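Mostisetti Automation Course
Unit 3 handout: When the record and the hand disagree
Revised 2025-10-24

Read this before the lab. It covers one fault from the washbasin task, as logged at the Kerkville site in February. The pictures show the work at hand.
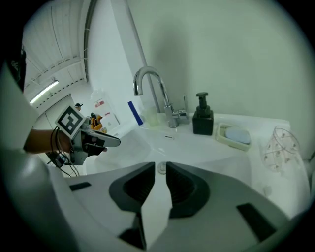
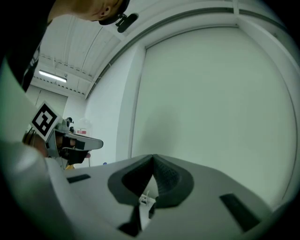 Hand-held grippers in the first two, marker gloves in the third.

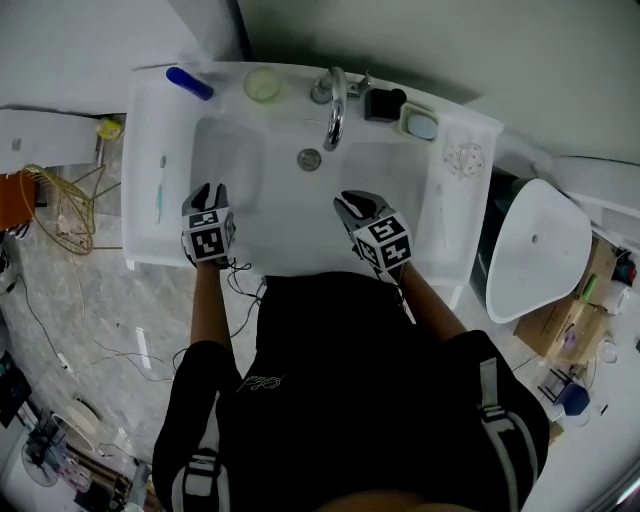 Pultonau wrote in the margin of last year's copy that the fault was never in the hardware, and that we should stop calling it a tracking failure. The tracker reported a lost marker every time. It was the export step that filled the gap with a straight line and dropped the warning.

That comment is fair, and the unit has been reworded to match. The sequence is now given as follows.

1. A marker is hidden or turned too far from the camera. The tracker flags the pose as missing.
2. The export step joins the last good pose to the next good one.
3. The arm trained on the file follows the joined path. At Kerkville it drove the closed fingers into the front rim of the basin at full speed.
4. The force limit was set to 200 newtons, left over from a different job. The arm did not stop until an operator pressed the emergency stop.

Damage: one cracked finger pad and a bent bracket. No injuries. The basin was not replaced.

Of the recordings in the training set, 3 had gaps long enough to matter. Almost all of the bad motion came from one of them. All were removed and the model was trained again.

Changes since then:
Missing poses stay missing in the exported file.
Any gap longer than the limit in the Tabrizi settings sheet rejects the recording.
The force limit is entered by hand at the start of each job and read back aloud.
First runs are done at reduced speed, with one person at the stop button and no one within reach of the arm.

For the lab, bring your own export log. Mark each gap, write down its length, and say whether you would keep the recording. Step 4 is a separate fault from steps 1 to 3, so write it up on its own page.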